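Trumano Extending Dining Table

Sold by Korkorcombe Contract Furniture
Product line: Trumano
Status: In production, made to order

Overview

The Trumano is a long rectangular dining table with a fixed underframe and one removable center leaf. It is intended for dining rooms, shared kitchens, staff canteens and small meeting spaces. The top and leaf are cut from the same board run so that the grain lines up when the leaf is fitted. All visible parts are solid timber. No veneer is used on the top, the leaf or the legs.

The table was drawn by Yasmine Fawzy and replaces the earlier Samir model, which used a folding leaf stored under the top. The folding leaf added weight at one end and the hinge was the most common warranty item. On the Trumano the leaf lifts out completely and is stored flat in the padded bag supplied.

Top

The top is glued up from full-length staves, edge to edge, with no finger joints. Staves are turned so that the growth rings alternate, then rested before final sanding. The underside carries steel C-channels let into routed grooves. The channels hold the top flat and slide slightly in their slots as the timber takes up and gives off moisture. Do not remove the channels or replace their screws with longer ones.

The long edges have a small rounded profile. The ends are square. A sharp edge can be ordered, but it dents more easily and is not covered against edge damage.

Underframe and legs

The rails are joined to the legs with a bolted corner plate. Each leg takes 2 bolts, tightened with the hex key in the hardware pack. Legs are handed and stamped on the hidden face: match the letter on the leg to the letter on the plate. Tighten all corners by hand first, stand the table upright, then make the final turn on each bolt. Check the bolts again after 6 weeks of use.

Each leg has a screw-in leveling foot. Felt pads are supplied for wood floors. On tile, use the bare foot.

Leaf

Two people should fit the leaf. Release the catches, pull the top halves apart evenly until they reach the stop, lower the leaf onto the rails and close the halves against it. The pins locate first, then the catches. If one side binds, open the gap again and start over. Do not strike the ends to close the joint.

A small color difference between leaf and top is normal in the first months if the leaf has been kept in its bag. It fades with exposure to daylight.

Finish

Standard finish is Fonunance hardwax oil, matte, applied in two coats at the workshop. It can be repaired locally, does not peel and leaves the surface texture of the wood in place. It is not a thick film and will mark if water is left standing on it.

A clear lacquer is available for canteen and rental use. Lacquer resists staining better but cannot be spot repaired. A damaged lacquer top has to be sanded back and recoated as a whole.
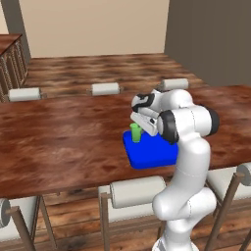
Oil finishes need some care at the points where drinks are set down. Rings form when moisture is held between a foot or base and the surface, and the usual remedy is to keep that contact off the timber. A tray under the drinkware does this well on a long top, as with the bright blue one under the small green cup, and it keeps the protected area in one place. Trays with a flat, smooth underside should be lifted and wiped beneath after each use - trapped water is as harmful under a tray as under a glass. Rubber feet may react with fresh oil and should be avoided for the first month.

Cleaning and re-oiling

Wipe with a damp, well-wrung cloth along the grain, then dry. Use a mild, unscented soap when needed. Do not use bleach, ammonia, scouring pads or silicone polish.

Re-oil when water no longer beads on the surface. For home use this is normally once a year, and more often for a table near a south-facing window. Apply a thin coat, leave for the time stated on the can and buff off all excess. Lay used oil cloths flat outdoors to dry before disposal. Bunched cloths can heat up and catch fire.

Ordering

Lead time: 21 working days from confirmed order
Packing: top, leaf and underframe in separate cartons
Assembly: required, tools included
Options: square or rounded edge, oil or lacquer, extra leaf
Spare parts: bolts, feet, catches and pins held in stock

Orders placed in May may ship later due to the annual kiln service.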